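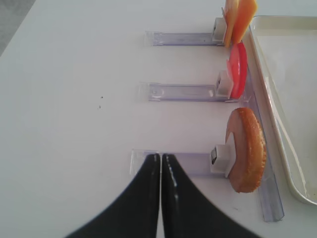
Recovering from a Failed Close at the Slice Holders

Applies to: Trusten assembly benches with wrist camera and two-finger gripper
Procedure owner: Ljubica Stan, Bench Operations, Wurano

Purpose

This page sets out what operators must do when the gripper closes fully at a slice holder and the controller reports "closed, no part". The fault was first logged in June during the sandwich assembly trial on the Dollard line. It has since been seen on other benches, and the procedure below replaces the earlier advice to press Resume and allow the arm to try again.

Pressing Resume is no longer permitted for this fault. The arm retries from the position at which it stopped, and if the fingers are resting on the plastic holder they will push down on it before they lift. In one case this bent the holder and threw a tomato slice across the bench. No one was hurt, but the operator had already opened the guard.

Recognising the fault

The arm is stationary over the table. In the wrist camera view the two black fingers are pressed together with nothing between them, and their tips lie on the clear strip of a holder, some way along from the clip. The slice is still upright in its white clip at the far end.

The fault should not be confused with a dropped part. In a dropped part, the clip is empty and the slice is on the table, in the tray or on the floor. Dropped parts are dealt with under the cleaning procedure.

Before you begin

You will need the bench key, a pair of food-grade gloves, a dry lint-free cloth and the printed bench log. Only operators who have completed guard training may carry out steps 3 to 8. If you are working alone after 6 p.m., stop at step 2 and call the duty engineer.

Procedure

1. Press Pause on the pendant. Do not press Resume or Home. Home moves the arm sideways before it rises, and the fingers may drag the holder with them.

2. Save the current camera view and the fault record. The controller keeps only the latest 28 records, and older entries are overwritten without warning.

3. Turn the bench key to Manual and remove it. Keep it on your person until step 9.

4. Wait 10 seconds for the drives to settle, then open the guard.

5. Look at the fingertips from the side. If they are touching the holder, use the manual lift wheel to raise the arm until there is a clear gap. Turn the wheel slowly. Do not pull the fingers up by hand and do not try to prise them apart.

6. Check each holder in turn. It should lie flat on the table and run parallel to its neighbours, with its clip firmly seated. A holder that has cracked or bent must be replaced before the bench is used again.

7. Check that the long clear rail at the side has not moved. The holders are set out from this rail, and a small shift at one end will place every pick in the wrong position.

8. Wipe the fingertips and the raised channels of the holders with the dry cloth. Remove any crumbs or specks from the table. Food that has been touched during the check must be discarded.

9. Close the guard, return the key to Auto and select Re-teach Holders from the pendant menu. Run one pick at reduced speed on each holder before returning to normal running.

Likely causes

The holders and the rail are clear plastic on a white table, and the camera has difficulty finding their edges under even lighting. During the review, Iraklis Lambrakis found that the software had at times taken the raised channel of the strip for the edge of the slice. The arm then went to the wrong point along the holder and closed on air.

Thin slices seen edge-on add to the difficulty. A tomato slice is glossy and gives bright highlights that change as the arm moves. Bread is larger and reaches past its clip, so its centre is not where the clip position would suggest.

A worn finger pad can produce the same report even when the position is correct. Pads are to be changed after 1,700 picks, or sooner if the surface feels smooth.

When to stop and report

If the fault returns twice in the same shift, take the bench out of service and attach a red tag to the guard handle. Send the saved records to Gilang Manurung in Controls, with the bench number and the food being handled. Any contact between the arm and a person, however slight, must be reported to Vesna Nikolaidis at once, and the bench must be left as it stands.

Red-tagged benches are reviewed each Friday morning. A bench may be returned to use only after Controls has signed the log.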